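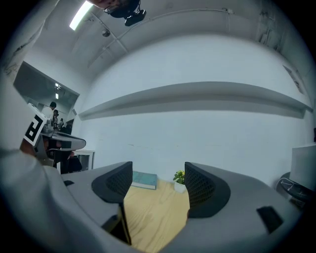

나무 탁자 위의 청록색 책

2024년 7월 7일, 제본 공방 노트

장마철 풀 얘기부터 적어 둔다. 밀가루 풀이 또 묽어졌다. 똑같이 쑤었는데도 붓에서 줄줄 흘러서 면지에 바르자마자 종이가 울었다. 자민다(Chaminda Gamage) 말로는 체에 거른 다음 물을 더 넣는 내 버릇이 문제라는데, 듣고 보니 맞는 말 같기도 하고... 습도 탓도 분명히 있다고 본다! 내일은 물을 처음부터 줄여서 되직하게 쑤고, 쓸 때 붓에만 물을 살짝 묻혀 볼 생각. 전분 풀은 아직 안 건드렸다. 지난 2월에 쑤었던 건 색이 훨씬 맑았는데 그때 비율을 안 적어 놔서 지금 엄청 후회 중이다.

종이 결
엘트스테드(Eltstead)에서 온 면지는 결이 짧은 변 쪽으로 나 있다. 주문할 때 긴 결이라고 분명히 썼는데. 귀퉁이를 조금 잘라서 물을 묻혀 보니 바로 말려서 의심할 여지가 없었다. 돌려서 재단하면 쓸 수는 있는데 버리는 조각이 너무 많이 나온다. 파르빈(Parveen Sheikh)한테 교환되는지 물어봐 달라고 부탁했다. 안 되면 작은 수첩용으로 돌리자. 수첩은 어차피 자투리로 만드는 거니까 나쁘지 않다.

책등 둥글리기
망치질은 역시 살살, 여러 번. 오늘 습작은 두 권 했는데 첫 번째는 풀이 너무 마른 뒤에 두드려서 등이 뚝뚝 꺾였다. 손톱으로 눌렀을 때 자국이 남을 정도, 끈적이지는 않을 정도에서 시작해야 한다. 두 번째는 그 느낌으로 맞췄더니 훨씬 고르게 넘어갔다(그래도 머리 쪽이 살짝 틀어졌다). 타신(Tahsin Debnath)은 무릎에 올려놓고 손으로만 밀어서 모양을 잡던데 나는 아직 그게 안 된다. 등에 바르는 한지는 얇은 쪽이 낫다. 두꺼운 걸 대면 펼칠 때 뻣뻣하고 소리까지 난다.

실은 핀소프(Pinthorpe) 아마실로 바꿨다. 한 타래 거의 3,000원이 비싼데도 매듭이 안 미끄러져서 당분간 이걸로 간다. 밀랍은 너무 먹이지 말 것. 지난번에 욕심내서 먹였더니 바늘구멍마다 찌꺼기가 하얗게 끼어서 그거 파내느라 저녁을 다 보냈다.

서서 일하기
허리가 아파서 이번 주부터 꿰매기 말고는 다 서서 하고 있다. 풀칠은 선 자세가 확실히 편하다. 팔 전체로 붓을 밀게 되니까 가운데에서 바깥으로 쭉 나가는 맛이 있다! 재단은 반대로 몸이 앞으로 쏠려서 자가 밀렸다. 발을 조금 벌리고 자를 왼손 바닥으로 넓게 누르니 나아졌다. 신발은 굽 없는 게 좋고, 소매는 꼭 걷을 것. 풀 묻은 소매로 표지를 쓸고 지나가면 그날 일은 끝이다.
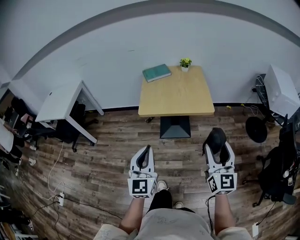 다음에 할 일
풀 다시 쑤기. 이번에는 물과 가루 무게를 여기에 꼭 적는다.
둥글리기 연습 한 권 더. 머리 쪽부터 먼저 두드려 보기.
메나카(Menaka Dissanayake)가 빌려 간 뼈칼 돌려받기. 새로 산 건 끝이 너무 뾰족해서 종이에 자꾸 줄이 간다.
사하(Saha) 표지 천 견본 챙기기. 뒷면에 배접지가 붙은 것과 안 붙은 것 둘 다 받아서 풀이 배어 나오는지 비교. 견본 이름은 뒷면에 연필로 써 두자.
압착판 사이에 끼운 두 권은 모레까지 열어 보지 않기. 궁금해도 참을 것, 자나카(Janaka Begum)도 제발 좀 참아 주길.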